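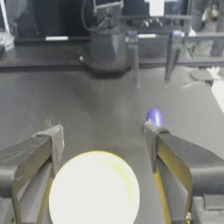 What do you do with small things that have no obvious home? You give them one shallow tray, and you go through the tray before it fills up.

I say this as somebody who let the tray fill up. Then I bought a second tray. Then there was a drawer, and my sister Lizeth opened the drawer at my birthday dinner looking for a corkscrew, and a great many marbles came out to greet her.

So, July project! I've been clearing one surface in the apartment each evening, and tonight is the worktable, which I love dearly and haven't seen the top of since January.

My method, if you can call it that, came from Coralie Kerslake, who taught the bookbinding class I took in Wovstead years ago. She had us put everything round in one spot first, because round things wander off while you're sorting the rest. Beads, balls, knobs, glass eggs, whatever you've got. It felt silly then and I do it every single time now.

Once the round things are settled (an egg carton is wonderful for this, and so is a muffin tin you've stopped baking in), the flat things practically sort themselves – receipts, stamps, that one coaster.

Then comes the slow part, where you pick up each little thing and remember who gave it to you. I allow myself 28 minutes for this and set the kitchen timer, or I'd be there until breakfast.

Negin asked whether I throw much away. Less than you'd think, dear! Tonight it was 13 things into the giveaway bag, including a doorknob I'd been saving for a door I no longer own.

Wipe the table before anything goes back, and leave it bare overnight if you can stand to. I like to have my coffee beside it in the morning and just admire all that room.

Tomorrow is the windowsill – Bijan, if you want your plant pots back, speak up before supper.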